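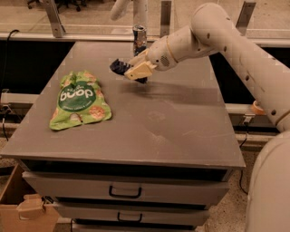 palletjack_n
Cans were never the problem on our returns bench. A can stands up, it has the same diameter every time, and a new hire can sort them on the first morning. What slows people down is the bags. If the robot takes the cans and leaves the bags, the person at the bench gets a worse job than before, at the same hourly rate. Has anyone at your site looked at the mix per person since it went in?

tare_weight
Thread starter. Yes, and you have the right worry. Background for everyone else: I work at the Vistora depot in Vusolthorpe. We supply snack and drink machines. Product pulled from the machines comes back mixed, and it gets checked for date and damage and then goes to restock, discount or waste. Until spring that was all hand work. Now one of the benches has an arm on it and the rest are manual.

July total for the robot bench was 3,557 items handled without a person stepping in. The plan said 4,000. Bags are in that number, but a smaller share than on the manual benches, because the mix is set at the infeed and the infeed clerk sends it whatever it does best.

What I want from this thread is how other sites handled rates and job grades after the split. I am less interested in which gripper to buy.

kestrel_maint
You will get gripper advice regardless. Soft bags are a contact problem. The air pocket moves when you close on it, so the seal or crimp end is the better target, and then you need to know which end you are looking at. A padded fingertip helps on cans and does less than people expect on film. Ask what force limit they run for bags and whether it is a separate profile. On ours it was one profile for everything for the first month and the chips came out as crumbs.

tare_weight
Separate profiles. Crushed product is logged as waste with a robot code, so at least it doesn't land on anybody's personal rate.

dockside_lena
That code matters more than it sounds. At my last place there was no such code. Anything crushed upstream was booked against the bench that scanned it, and people lost their quality bonus over it for a full quarter. Get it in writing that the code stays after the trial.

On grades: we had a "bench operator" and after the arm went in they created "cell attendant." Same pay. Attendant clears faults, resets, refills and does the items the arm rejects. The argument was that attending is lighter work. In terms of lifting, it is. In terms of attention, it's worse, since you can't settle into any rhythm. You wait, then you get three awkward things at once, then you wait.

palletjack_n
Same here. Waiting was then measured as idle time by the system, which had no category for "standing by for a machine." It took a grievance to get the category added.

Rahman
I am on the integration side, for transparency. Not this site. Two points.

First, a total like 3,557 against 4,000 tells you very little without the intervention log. If most of the shortfall is one cause (overlapping bags, for example), it is a tuning issue. If it is spread thin over many causes, the number will not move much and the staffing plan should be built on the current figure. I have seen plants cut a position on the basis of the planned number. Don't let them do that.

Second, the infeed clerk choosing what the arm gets is a normal thing to do during a trial and a bad thing to leave in place. You are training the organization to depend on one person's judgment, and that judgment isn't in anyone's job description. Either write the rule down or randomize it.

tare_weight
The intervention log exists. Gerardo Ruggiero, our shift lead, prints it on Friday and pins it up by the time clock. Top cause in July was "item not released," which covers several different things, so your first point can't be settled from our sheet.

I agree on the infeed. The clerk is on the lowest grade in the building.

kestrel_maint
"Item not released" on ours was condensation on cans that came in from chilled machines. Film sticking to the pad would give the same code. Split the code.

shortstraw88
I'll take the other side. I have worked returns for 7 years and my wrists are shot from it. If an arm takes even the cans, that is a few thousand twists a month I don't do. I don't care whether the remaining work is called attendant or operator. The people in my crew who complain most about the robot are the ones who rotate off the bench after lunch.

dockside_lena
I don't dispute the wrists. But the can motion is a lift and set down. The twisting is in turning bags over to find the date print, and by the starter's account the arm gets fewer of those. So the strain that hurt you stays with the humans, and is concentrated. That was my point about the mix.

shortstraw88
Depends on the site. Our cans have the date on the bottom, so every can gets turned too. I would still take fewer items of any kind. And you're assuming the rate per person stays where it was. Ours was lowered when the cell went in. It can be negotiated.

palletjack_n
Ours was not lowered. It was raised, on the theory that the manual benches no longer had cans "interrupting" them. Cans were how you made rate.

tare_weight
This is the part I was looking for. Our manual rate has been left alone so far, but the review is coming up and it will be calculated on items per hour with no weighting by type. If the cans go to the arm, everyone's average drops with no change in effort. Does anyone have a weighting that management accepted?

Rahman
Time a sample by type, by hand, with the operators present and agreeing to it. Use cans as the unit and express the rest as multiples. Keep the categories few. Flat bags, pillow bags, bottles, anything leaking. Do it before the review, because afterward the new averages become the baseline and you'll be arguing against the employer's own data.

dockside_lena
Agree with every word of that, which doesn't happen often with integrators. I would add attendant time as its own category, per fault cleared, with the walk included.

kestrel_maint
Also check who is allowed in the cell to clear a fault. If attendants are reaching in they need the lockout training, and trained people at our plant are a grade up. That was how we got the pay moved. The rate argument went nowhere, but the safety file was hard to argue with.

tare_weight
Only 6 people on my shift are signed off for it, and all of us are still on the operator grade. I had not connected those two things.

The vendor, Erkaletti, ran the sign-off, so there should be a record of what we were certified to do. I'll request a copy and ask Gerardo for the raw fault export at the same time. The timing sample is going on the agenda too.

shortstraw88
Ask for the rotation schedule while you're in there. If attendants never go back to a manual bench they lose speed on it, and then the review catches them from the other direction.

palletjack_n
Seconded. Four hours on, then swap, is what we settled on. The system still shows a dip in the first half hour after each swap and we got that exempted as well.

tare_weight
Noted. Will post the category times once we have them, assuming I'm allowed to share them.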